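サイト内を検索 キーワードを入力
カテゴリー:ロボット/研究の現場

布をつまむ手は、どこを見ているか
12/22/19 文:Wulan Lubis

白いTシャツのプリントは丸い漫画風の文字で、手首のカメラにはその一部しか入らない。黒い二本の指は、細かいうねのある白い布をつまみ上げている。

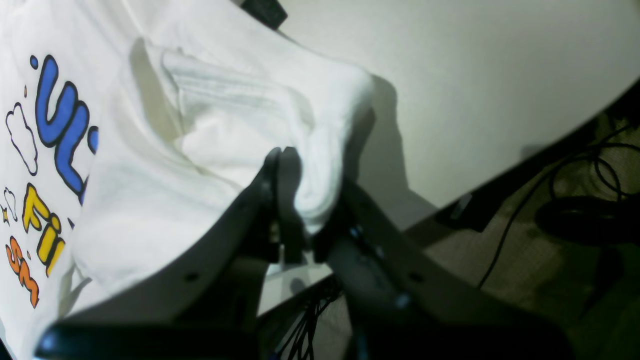
手首からの視点だけで学ぶ

Drelalgateの研究室で、Waltraud Kälinさんは衣類をつかむ方法を研究している。手法の名前はCidoneoという。天井のカメラを使わず、手首の小さなカメラの映像だけから、次に指を閉じる位置を決める。

学習に使ったのは、人が腕を操作して集めた1,598回分の記録である。そのうち174回は失敗の記録だが、Kälinさんはこれを捨てなかった。「布が指から逃げるとき、その前にしわの形が変わります。失敗の中にその形がたくさん入っています」と彼女は説明する。

評価では698回の試行を行い、成功率は90パーセントであった。失敗の記録を除いて学習したモデルは、これより低い結果になったそうだ。特に差が出たのは、袖口のように布が重なった部分だという。

私が難しいと感じたのは、白い布を白い台の上で扱う場合である。色の違いが少ないので、モデルは影と布の織り目を手がかりにする。照明を変えると影も変わり、つかむ位置が少しずれることがある。この問題はまだ解決していない。

6月からは、Maruyamaというチームと一緒に、つかんだ後にたたむ動作も研究する予定である。

タグ:柔軟物操作、模倣学習、ロボットハンド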